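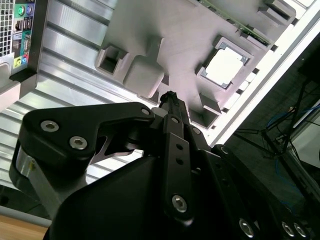 Photo: Idgate Workshop Pages

Getting a video call to sound good from the kitchen table

I love calling family while I cook, and for years they heard mostly my extractor fan. A few small changes made a huge difference, and most of them cost nothing!

Start with the room. Hard tile and bare counters throw your voice around, so lay a folded bath towel under the laptop and pull the curtains. Then turn off the fan and the dishwasher. My old Dantas dishwasher hums at a pitch that every microphone seems to adore.

Next, the mic. Put it a hand's width from your mouth and a bit to one side, so your P's don't pop. I clip mine to an apron strap — works beautifully. In your call program, switch off automatic volume and set the input by hand. Mine sits at 17, yours will differ. 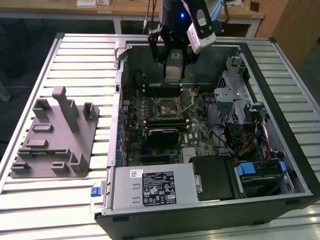
Do a test call before the real one, too. Record yourself reading a recipe out loud, play it back through headphones, and listen for echo. If you hear any, lower your speakers first, then move the mic.

Last one: lighting! Sit facing the window, and after dark bounce a desk lamp off a pale wall. My Wednesday calls with the Pernis cousins now run to 105 minutes, so keep the charger handy.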